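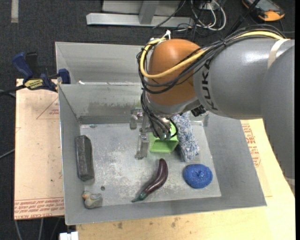
Reading time: 2 min

Mixed-item picking at Dolport: staffing

ioltean
2018-01-24
The KUKA cell at Dolport takes odd shapes from a metal bin. We had 6 pickers per shift on returns and now have 2, who clear faults. The other four went to packing on the same grade.

marisol_v
Same grade, different job. Packing is paced by the belt. Returns never was.

Wavport33
What pick rate?

ioltean
91 per cent first attempt. Soft items are worst.

marisol_v
So the rest goes back to a person, who also carries the stoppages. Has that been regraded?

ioltean
Not yet. Review is in April.

Anayeli X
Ours at Mamville took more than a year. Get the fault duties in writing first.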